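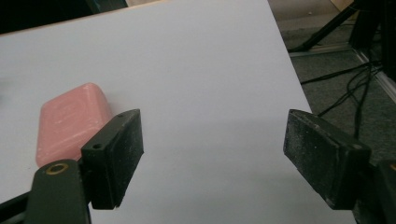 Tuster Finger Pad Set for Hand-Held Grippers

Replacement pads and a working rule sheet for two-jaw hand-held grippers, sold by Pinheiro. The set fits the Wulitden hand-held gripper and is supplied with screws, a hex key and a printed copy of the Floltov handling rules.

What is in the set
2 finger pads, black, flat face
Mounting screws
Hex key
Floltov handling rules, one laminated sheet

Specifications
Pad face length: 65 mm
Maximum jaw opening with pads fitted: 100 mm
Pad hardness: 70 Shore A
Color: black

Before a session
The rule sheet is written for tabletop work with small household objects, such as placing a bar of soap in a soap dish. It applies to one operator using one gripper or a pair.

Look at both pad faces and the edges. Light dust and scuffs are normal and can be wiped off with a dry cloth. Replace the pads as a pair if an edge is chipped far enough to change the flat face. Check that the screws are tight and that the jaws open and close without rubbing.

Keep floor cables outside the area where the operator stands. Stand legs count as a trip hazard too and should be set back from the table before anyone picks up a gripper.

During a session
Approach with the jaws open wider than the object. Close slowly until both pads touch, then lift. Do not push an object across the table with the outside of a finger unless the task sheet asks for it.

When two grippers are in use, agree on which hand lifts and which hand steadies before the first attempt – changing over halfway makes the recording hard to use. Keep marker plates clean and do not hold the gripper by the plate. Leave enough slack in each cable for the full reach across the table.
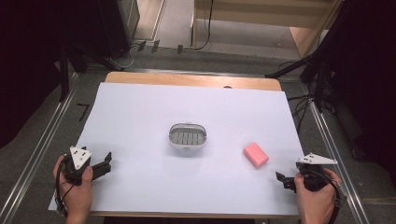

Two grippers at the table, with soap and dish set out on white paper.

Soap and other soft items
Soap leaves a film on the pads. Wipe both faces after each run of attempts and let them dry before going on. Do not use solvent. If the bar has pad marks on it, turn it over or change it, and write the change in the session log.

Care and storage
Store pads flat, away from direct sun. Fit new pads with the key supplied and stop when the screw seats. Do not use a power driver.

Rule sheet updates
The current sheet was issued on April 12, 2024. It was edited by Arnaldo Correia and replaces all earlier copies. The section on paired grippers is new. Extra laminated copies can be ordered with any pad set.

Returns
Unused sets can be returned in the original bag. Pads that have been fitted cannot be returned unless faulty.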